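Wodum Workshop mailing list
Subject: Re: Sim before metal? (was: the arm on bench 3)
From: Nayara Prado
To: wodum-robots
December 2025

Lajos Szűcs wrote:

> Hello all,
>
> I've read Nayara's notes on the arm and I'm impressed, but I have a
> question from somebody who mostly builds furniture. You seem to have
> spent weeks on a computer version of the thing before cutting any of
> the brackets. Is that worth it for a home build? I have a small arm
> half assembled in my spare room (the Drimeleck design, printed joints,
> hobby servos) and I was planning to bolt a camera on the wrist and
> just have a go at picking things off the table.
>
> Also: where do you put the camera? Mine wants to sit right behind the
> fingers, but then everything it looks at is enormous. And do you
> bother with colour?
>
> If anyone has a spare length of 40 mm extrusion I'd gladly swap it for
> oak offcuts.
>
> Lajos

Hi Lajos, hi everyone,

Oh, I'm so glad you asked, I've been itching to write this up! Short answer: yes, I think it's worth it, even for a spare room build, though you can do far less of it than I did. I got carried away. I'll tell you what I have, then what I'd do in your place.

The arm on bench 3 is also a Drimeleck underneath, though by now the only original parts are the base ring and the shoulder. The forearm is 40 mm extrusion with the elbow bracket that Damen cut for me on the router (thank you again, it fits beautifully). The fingers are my own. Version two of the fingers snapped along the print layers, so version three is printed lying flat and has been fine ever since.

The simulated copy came about because I was scared of breaking it. I'd already stripped one servo by driving the wrist into the bench, and those servos take ages to arrive. So I drew the arm up properly, put in the joint limits, stood it at a simulated table, and started on the job I want it to do first, which is picking up a mug and hanging it on the rack by the sink. Crashing a simulated wrist into a simulated table costs nothing and I have done it with great enthusiasm.

On to your questions.

Where to put the camera

I tried three mounts in the simulator in one evening, and that alone would have been a week of printing and bolting. The choices were: on a post beside the bench, on the forearm looking along it, and on the wrist close to the fingers.

The post is the easiest to understand. You see the whole table and the whole arm, and you can work out what went wrong when something does. The trouble is that at the one moment you care about, the hand is between the camera and the mug. I'd still have one if you've room, even if it's only for you to look at and the program never uses it.

The forearm mount I gave up on quickly. Whenever the wrist bends, the camera ends up looking at something else, and my forearm cable loop kept wandering into view. Some people get on well with it. I think you'd need a longer bracket than I wanted to hang off that elbow.

The wrist is where mine lives now. You're right, Lajos, everything is enormous! That's the price. By the time the fingers are at the mug you've lost most of it off the bottom of the picture. What you do get is the rim and the handle, very large, and for hanging a mug on a hook the handle is the bit I most want to know about. I now steer by the rim on the way down and only bother with the handle at the end.

If you do put it on the wrist, leave yourself some slots in the bracket so you can slide it. I'd allow at least 40 mm of travel. I set mine at 80 mm from the fingertips to begin with and then spent ages wishing I could nudge it without printing another one.

Do I bother with colour

Nope! Grey only, at least for now. The mug is white, the table is pale, and colour was telling me next to nothing. Grey pictures are smaller and the whole thing runs more briskly on the old workshop computer, which is a mercy to anyone who's heard its fan.

What it did teach me is how much I'd been leaning on shading. A white mug on a light table has very little to give you except where the light falls on it. The inside comes out dark, the rim comes out light, and between the two you have a lovely strong curve to follow. The outside edge is much fainter. My first attempt looked for the outside edge, naturally.

And then there are shadows. In the wrist view a long soft shadow can lie right across the table and look, to a simple program, like a perfectly good object. Mine went chasing one. I had a whole run of attempts where the arm set off confidently towards a patch of nothing. I've since made the program ignore anything with a very blurry edge, and it's better, though I wouldn't call it cured. It's worth turning your lights on and off while you test, in the simulator and in the spare room both.

What I'd do in your place

Don't model everything. I modelled the bolts, Lajos. The bolts! You need the lengths, the joint limits, a table at the right height and one thing to pick up. I'd go in this order:

1. Measure the arm you've built, and use those numbers over the ones on the drawing. My upper arm is 3 mm longer than the plans say and I blamed the software for a fortnight.

2. Put in the table and its edges. The arm needs to know where the table stops, and if the camera's on the wrist it will be looking past that edge more often than you'd think.

3. Add one object with a simple shape. A mug is good because the handle gives it a front, so you can tell whether your program knows which way round it is.

4. Move the hand by keyboard first, with no program at all, and watch only the wrist picture while you do it. I learnt more from this than from anything else. My own view from the wrist in the simulator, one finger inside the mug and the handle pointing away up the picture:
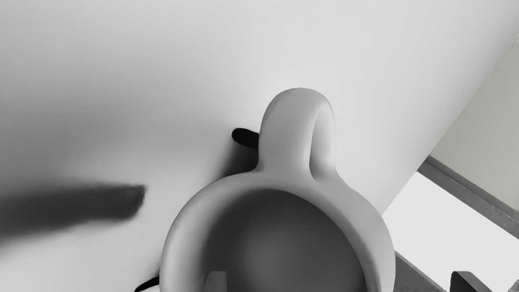

5. Only now write the bit that moves by itself. Start it from a fixed place above the mug every time, and once that's reliable, begin shifting the mug a little.

6. Then go to the real arm, slowly, with the speed turned right down and a hand on the switch. Use a plastic mug. I'm on my second box from the charity shop.

A note on the grip, as I changed my mind about it halfway. I began by trying to close around the whole mug, and my fingers don't open wide enough for anything bigger than an espresso cup. Going in over the rim, one finger inside and one outside, needs hardly any opening at all. You do have to come down straight, or the inside finger lands on the rim and the arm tries to push the mug through the bench. I've rounded the fingertips a bit more for the next print, and I want to try a strip of bicycle inner tube on the pads. If anyone's glued rubber to PETG and had it stay there, please tell me what with.

The real arm isn't as tidy as the simulated one, I should say. The elbow sags when it's stretched right out and the simulated elbow never does. Medrano (the little control board I use, in case the name means nothing to you) lets me add a correction for each joint, and I've been filling those in by hand with a steel rule and a lot of tea. I'd love to find a quicker way.

All my files are in the shared folder under 624, that being my locker number and the only thing I can be trusted to remember. The bracket with the slots is in there, along with the table, the mug and the arm without its bolts. Help yourself, and if you improve the bracket do put it back for the rest of us.

And yes to the extrusion! I have a length under bench 3 with a slightly chewed end. I'd be very happy with oak, because the mug rack by the sink is currently a bit of skirting board with cup hooks in it, and it deserves better. Bring your arm along too if you can carry it. I'd really like to see how you did the joints.

Nayara

--
wodum-robots: to leave the list, send a message with the word "leave" in the subject line.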